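Notes for the bake sale and canteen talk, March 8, 2019

(Water on the lectern. Slow down. They can't hear you at the back if you face the screen.)

## Start

Hi everyone, thanks for coming out to Jestham. I'm going to talk about bread at club events – how much to order, how to keep it soft, and what to do with the leftovers. I've got 13 minutes, so shout if I go over.

Ask for hands up: who's run a sausage sizzle or a burger night and had to dash to the shops halfway through? (Wait. Let them laugh. Somebody always has a good story.)

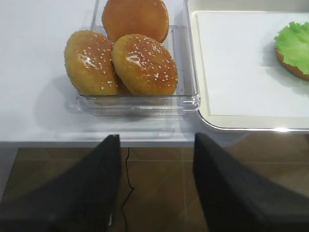
Jestham Community Club – Canteen and Events Team

Okay, so, buns. We did the February burger night with 96 buns ordered and 57 people booked in, and I thought I was being generous! Then the juniors finished training early and everyone's little brother wanted one too. We were down to sliced bread by dessert.

What I do now is take the bookings, add half again, and put the extras in the freezer the night before. Pull them out as you need them. They thaw on the bench while you're doing the onions, and if you don't need them they stay frozen for next time.

- Seeded or plain? Get both if your baker will split the order. Kids pick the seeds off and you'll be sweeping for a week.
- Say out loud at the counter which ones have sesame, and put it on the sign as well. It's an allergen and people do ask.
- Lids on until you're serving. Glazed tops go sticky on a humid night and dry out fast in a breeze.
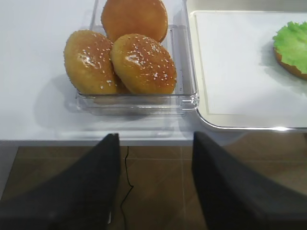

## Ordering

We get ours from Bennani, two days' notice, and they've been lovely about last-minute changes (within reason, don't push it). Parnia is the other one people mention – I haven't used them for anything bigger than a morning tea, so ask around.

The order sheet lives in Taltix now, under Events. If you can't log in, see me at the break. Please, please don't start a second sheet. We had two going in February and I spent a whole evening working out which one was right.

If you're feeding a really big crowd, like the regional day with nearly 1000 through the gate, ring the bakery before you fill in anything. They'll want to know your delivery time and whether there's somewhere to park the van.

## Leftovers

Bread and butter pudding works beautifully with buns. Slice them thick, go easy on the sugar, and use the big enamel dish. Plain ones only – I tried it with the sesame and my own family wouldn't eat it.

(Skip the breadcrumb bit if the clock's past ten minutes.)

Crumbs: dry them in a low oven, blitz, bag, label with the date.

Then questions, and remind them the recipe sheets are on the table by the door.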